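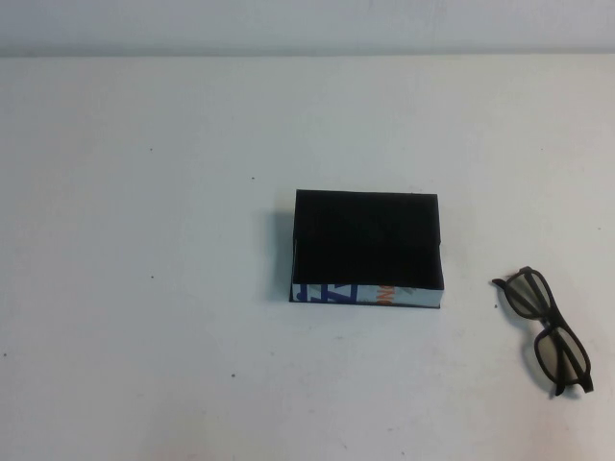 Danent Glasses Box, Black

Item 700-16
Sold by Adico

A black box for one pair of glasses. It is wider than it is deep and lies flat on a desk, a shelf or a bedside table. The top has no pattern, so you can add a name label if several people in the house keep their glasses in the same place.

Glasses are not included. Frames in the Sollov and Bukhari ranges are listed on their own pages. Most adult frames fit. If yours have wide wraparound arms, measure them folded before you order.

Care
Wipe the outside with a dry, soft cloth. Dust shows on black, so wipe it once a week if it stays out on a table. Do not use glass cleaner or anything with alcohol in it. Keep the box away from heaters.

Ordering
Orders ship within 7 working days. Unused boxes can be returned within 30 days in the packaging they came in. Shops and opticians ordering 16 or more should write to Denise Wainwright in trade sales for a price. Please give the item number and a delivery address in the first message.

Also in this range: cleaning cloths, neck cords, spare nose pads.

Page updated 2021-08-22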